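Skip to main content
Newsroom
For immediate release – January

Our simulated bathroom is open, and the bracelet is harder than it looks

I've spent most of the past year thinking about how a robot arm ought to pick up small things in a cramped bathroom, and today I get to tell people about it. Our group at the Plarnano lab in Carlow is releasing Grusel, a training method for household robot arms, along with the simulated rooms we built to test it. 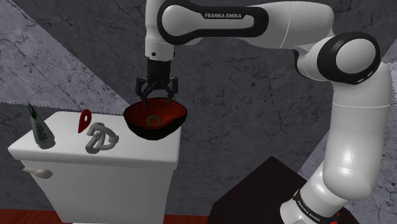
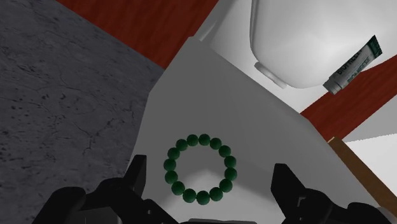
Both pictures are renders from the Grusel bathroom set.

RESEARCH NEWS

Let me start with the bit I get asked at every family dinner, which is why on earth a bathroom. Kitchens are where most of the household robot work goes on, and fair enough, kitchens are full of jobs. But the top of a toilet tank is a lovely little problem! It's narrow, it's got a drop on every side that isn't the wall, and people leave all sorts on it. In our scenes you'll find a toothpaste tube, a bracelet of green beads, a red bowl and whatever else the scene builder fancied putting there. The arm has to work in among all that without sweeping half of it on to the floor.

Grusel is our answer to one fairly narrow question. Suppose you've trained an arm to do a job from one camera, and you then ask it to do the same job with the clutter shuffled about. In our early tests the success rate dropped like a stone. The arm had learned where things were, when we wanted it to learn what to do about them. I remember watching one run where it closed its fingers very confidently on thin air, in exactly the spot where the bowl had been in training. We had a good laugh and then a rather gloomy afternoon.

What we do now is train with two views together. One looks at the arm and its surroundings from outside, and the other looks out past the gripper's own fingers. During training we hide one view or the other for short stretches, at random, so the controller has to cope with whichever it's got left. It sounds almost too simple (a reviewer said as much, and was quite nice about it) but the timing of the hiding matters a great deal. Hide a view for too short a stretch and the controller just coasts through on its last good guess. Hide it for too long and it stops moving altogether, which I can tell you makes for very dull viewing.

So, the numbers. We trained on 3000 simulated demonstrations and then tested on 281 room layouts that the controller had never met. On those layouts Grusel finished more jobs than the single-view controller we started from, and the gap was widest where the clutter sat close to the thing being moved. The full tables are in the paper, job by job, with the failures listed next to the successes. Please do read the failures, I think they're the best part.

The bracelet deserves its own paragraph. A bowl is a forgiving thing to pick up: you put one finger inside, one outside, or both against the wall of it, and there are plenty of grips that will do. A ring of beads lying flat gives you hardly any height to hold on to, and the hole in the middle is a trap. Our older controller liked to aim for the centre of an object, and the centre of a bracelet is empty! It would come down beautifully in the middle of the ring and grip nothing. Grusel is much better at going for the beads themselves. It still makes a mess of things when the bracelet sits right by the edge of the surface, and we haven't fixed that.

A word about what this isn't yet. Everything in this release was done in simulation. The arm in the scenes is modelled on the Franka Emika, the marble wall is a texture, and the beads in the simulator behave far more politely than beads in real life. We've only just begun trying the method on hardware, and I'm not going to quote results from a handful of afternoons in the lab. Soft and floppy things are missing from the set as well. I'd love to have a flannel in there, but modelling wet cloth properly is a project all by itself and we haven't the people for it.

We've also left out anything to do with spoken instructions. Each job is given to the controller as a short written line, the same wording every time, and the controller isn't expected to chat about it. Other groups are doing clever work on that side and we'd be glad to see somebody bolt it on.

The rooms themselves were built with Pawlak, the small software firm that wrote our scene builder. You give it a list of fittings and a list of loose objects and it lays out a room, checks that nothing is floating or stuck inside a wall, and saves the lot. It took them 2 goes to get the toilet tanks right. In the first version the lids were so slippery that a toothpaste tube would slide off before the arm had moved, and for a while we thought our controller was dreadful when it was really the friction setting. I mention this for anybody who's building their own scenes and feeling low about their results – check your lids.

What's in the release

The training code for Grusel, with the settings we used in the paper
The test layouts, including the ones where we do badly
The Pawlak scene builder, in the version we used
Renders from the outside view and the gripper view
A short guide to setting it all up on a single desktop machine

All of it is free for research and teaching. If you'd like to use it in a product, write to us first and we'll talk it through, we're a friendly lot.

Next on our list is the edge problem with the bracelet, and after that a set of cluttered hallway shelves. We're also looking for a few groups who'd be willing to run our layouts on their own controllers and send back the raw logs, good or bad. If you fancy it, tell us which arm model you use and how you've set up your cameras, and we'll send you the files and the format we'd like the logs in.

Press and research enquiries

Please contact the Grusel team through the Plarnano press desk in Carlow. Larger versions of both renders can be had on request, and they may be reprinted with the credit line "Grusel / Plarnano". I'm happy to talk to schools and local radio too, as long as you don't mind hearing rather a lot about bowls.

ENDS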